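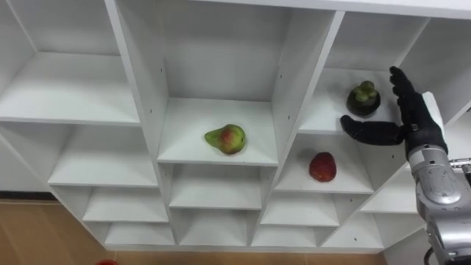

Chiamaka Effiong

2 December 2024

So Traltow got picked up for season 3, and I may have yelled loud enough to scare the whole building! The news went up on the show's page this morning, and the new episodes are supposed to start in March. I'd pretty much given up (the season 2 finale left Deng stuck on the wrong side of the river with no radio and no boat, and then we got months of silence).

What we know so far isn't much. The whole main cast is back, Nevora is getting a bigger part, and the opener runs 52 minutes, a good bit longer than the show's usual episodes. I'm fine with that. The last premiere crammed the funeral, the trial and the fire into one short hour and I had to watch it twice to figure out who was still speaking to whom.

My big question is Olby. The town was basically gone when we last saw it, and the announcement says the story "goes back to where it started," so either they're rebuilding the place or we're in for flashbacks. Please let it be rebuilding. I love this show, but the flashbacks in season 1 dragged, and the wigs didn't help.

There's no trailer yet. I'm starting a rewatch tonight with the pilot, and I'll be posting my recaps again once the new season is on, same as last time.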